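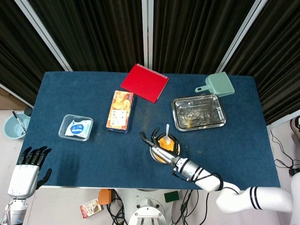
Fig. 1. Mixed set on the covered bench: notebook, snack box, clear container, steel tray, dustpan, cup with spoon.

Course Materials > Household Goods Handling > Unit 6 Handouts
Last updated: March

Unit 6. Sorting and clearing a mixed surface

6.1 Scope

A mixed surface is a table or bench holding items that belong to more than one storage class. The unit covers classification, order of removal, and care of the surface itself. Packing into cartons is treated in Unit 7 and is not examined with this one. Students should already have read the Plavavton storage classes (course reader, p. 42).

6.2 Storage classes

Class P, paper and bound goods. Notebooks, loose sheets, printed cards. Stored flat or on edge, away from anything that may carry moisture. Spiral-bound items such as the red notebook in Fig. 1 are stacked with the bindings on alternating sides; otherwise the stack leans after four or five pieces.

Class F, food packaging. Any box, bag or tub sold with food in it, full or empty. The printed snack box in Fig. 1 is Class F whatever its contents. Check the date and the seal before shelving. Opened packs go to a lidded bin.

Class T, tableware and food-contact items. Cups, bowls, spoons, trays. Metal and plastic pieces are kept apart from the moment they leave the table – a steel tray dropped on a plastic spoon will usually break the spoon.

Class C, cleaning tools. Dustpans, brushes, cloths. These never travel in the same tote as Class F or Class T. A dustpan lying on the same surface as a cup, as in Fig. 1, is recorded as a Class C conflict on the Kerkeck sheet, even when no contact has occurred.

Class N, nested goods. A container with another item inside it. The clear rectangular container with the white package is one case; the cup with the white plastic spoon standing in it is another. Nested goods are entered on one line, with the outer item first.

6.3 Order of removal

1. Cleaning tools. Remove them first and set them on the floor mat, never on a chair.
2. Upright or top-heavy items. A spoon standing in a small cup raises the center of mass and catches on sleeves. Take the spoon out, lay it down, then lift the cup by the body. Keep fingers off the rim.
3. Boxes and containers. Lift clear containers from the base. The side walls of thin ones flex under load.
4. Trays. A shallow tray may hold liquid that is hard to see on a reflective surface. Tilt it slightly toward yourself and look along the bottom before lifting. Carry level with 2 hands.
5. Paper goods. Remove them last, with dry hands. If a tray has spilled, reverse steps 4 and 5.

Items on the floor beside the table are part of the set. In Fig. 1 a pale blue bowl with a metal spoon in it lies beyond the left edge. It is entered as Class N and collected after step 3. Students often leave it off the sheet.

6.4 The surface

Felt-like covers reduce noise and stop light items from sliding, but they hold crumbs and show marks. Dark blue is a poor color for flour and a good one for most other residues. Note existing smudges and scuffs before clearing so that they are not charged to the exercise.

Brush in one direction, from the far edge toward the near edge. Do not scrub. A damp cloth may be used on single spots – the cover must be dry before paper goods return to it. Pleated curtains behind the bench should hang clear of the table edge during brushing.

6.5 Record sheet

Use Kerkeck sheet 172. Columns are: item, class, nested (y/n), position, condition, destination. Position is given from the side where the student stands: near, middle or far, followed by left, center or right. The notebook in Fig. 1 is "far, center-left." Condition is limited to what can be seen. Write "marked," "open" or "dented," and leave causes out.

6.6 Reading

Paulík handbook, chapter 2, sections on trays and shallow pans.
Clestness bench notes, sheet on fabric covers.

Bring the completed sheet to the next practical. Sheets without a position column filled in will be returned unmarked.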